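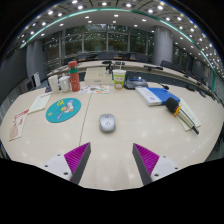

9 min read

3. What stays on a shared meeting table

3.1 Setting

The long oval table was picked for the second part of the study. Cream top, dark chairs down both sides, gooseneck mics along it, tall windows with trees outside. Big table, small meetings. Most groups bunch up at one end and that end is where everything piles up. Figure 2 is the end we mean: a silver mouse, a round teal mouse pad under it, paper cups, a tall red thermos bottle, a booklet, a paper packet at the edge.

Section 2 dealt with desks. Desks have owners. A meeting table does not, and we wanted to know what people do with objects when the surface belongs to everybody (cf. Bramwell and Lockwood's notes on break rooms, same building, earlier round). Interviews were short, 10 in all, done by Hulme and Mellor between meetings. The longer log covers 240 table visits in the Clustgate rooms, of which 129 ended with at least one item left behind by the person who brought it in.

3.2 Sorting the items

We used three groups. Room items are the ones that live there: mics, the conference phone, anything that would be missed by the next meeting. Carried items come in with a person and should go out with them, so notebooks, folders, bottles. Spent items are done with, cups mainly, and packets.

The groups leak. A thermos is carried, but if it sits in the same spot through September people start calling it "the room's thermos" and reach round it. Same for printed sheets. One respondent said a booklet had been there "since before me" and she would not throw it out in case it was someones. Coders disagreed on 11 items, nearly all of them paper. Bickerstaff settled those. 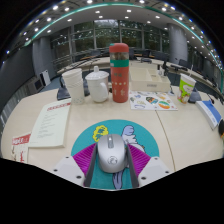
The mouse and its pad gave the most trouble. A mouse on its pad was coded as in place. A mouse off the pad, even a hand's width off, was coded as displaced, and it made a difference to what people did next. When it was on the pad they worked around the pair and left both alone. When it was off, they treated the pad as clutter, slid it aside, put a cup on it, in one case used it as a fan. The cartoon print on this one may matter too. Several people took it for a personal thing and wouldnt move it at all, which the plain Bellamy pads in the other rooms never got.

Cups behave differently. Paper cups attract paper cups. Once there are two side by side the next person adds to them or stacks, and a stack reads as supply and not as trash, so it survives the end of the meeting. Straw cups were hardly ever stacked (lids). We did not separate full from empty. Should have.

3.3 Edges

Paper drifts to the edge. Not a strong finding but it came up in every room. Flat items get pushed outward to clear space for laptops and then stop wherever the pushing stops, sometimes overhanging. Mellor tried moving overhanging items in by a few inches before meetings, to see if they would go back out. Almost all did by late afternoon. The middle of the table is too far to reach from a chair, so the outward push has no opposite.

Limits: one building, one kind of table. The Nillevora rooms have square tables and were logged on a shorter form so are left for Section 4, along with the Meltis tray trial. Times of day were not balanced either, mornings are over represented.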